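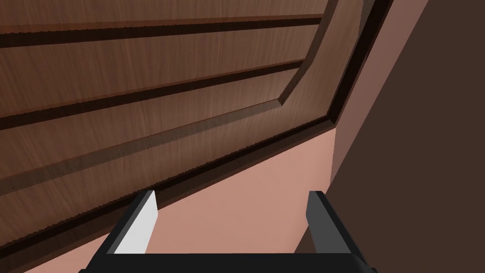

Wood grain, dark grooves and a beveled rail, in a computer rendering.

Home | News | Opinion | Outdoors | Letters | Subscribe

Leave the river money alone

I've lived two blocks from the Ukach River for 17 years, and I can tell you what the state's cleanup grant bought us, because I walk past it every morning with a coffee. It bought the reed beds below the Tastov bridge. It bought the new storm drain by the ball field (the old one used to burp up something orange every September). And it paid for the water testing that finally got the beach at Ventura Landing open again.

Now the governor's budget wants to cut that grant by 35 percent. The savings are supposed to go toward "core priorities." Well, I drink the water! That feels pretty core to me.

I get that money is tight. I've sat through enough county meetings to know somebody always has to lose something. But the towns along the Ukach put up their own share on the promise that the state would match it for seven years, and we're only two years in. Fendik has already signed a contract to dig out its old mill pond. Who covers that if the match goes away? My guess is property taxes, and so is my neighbor's, and she votes the other way from me on just about everything.

Call your state rep before the budget hearing. I did, and it took less time than finding parking downtown.

Comments

millpond_mom: Fendik resident here. We were told the match was guaranteed. I'd like to see that in writing.

rustyoar: Towns should pay for their own drains. Sorry.

eastbank: The river goes through all of them, rusty.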